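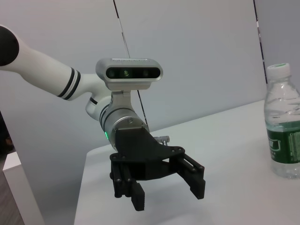
Search this site Enter keywords Go

Gallery: Good Practice at the Robot Bench

The Ulteddale Center for Workplace Automation maintains a code of practice for arms used beside people on light handling tasks. The code was revised on August 19, 2018, under the direction of Lorraine Cheetham, and applies to all 39 benches at the Hulme and Pakumlow sites. This gallery accompanies Section 4, Grippers and Wrist-Mounted Cameras.

Two-finger gripper and depth camera at a white table. Fingers are to be left open whenever the arm is idle. The operator shall check the finger linkages and the camera bracket before each shift and record the result in the bench log.

Drinks, including capped bottles, are to be kept outside the marked reach of the arm while it is powered. Grip surfaces shall be inspected every 96 operating hours.

Requests for the printed code, and proposed changes for the November review, should be sent in writing to Denise Bellamy, Standards Office, Ulteddale.

Contact | Copyright 2018 Ulteddale Center for Workplace Automation | Back to top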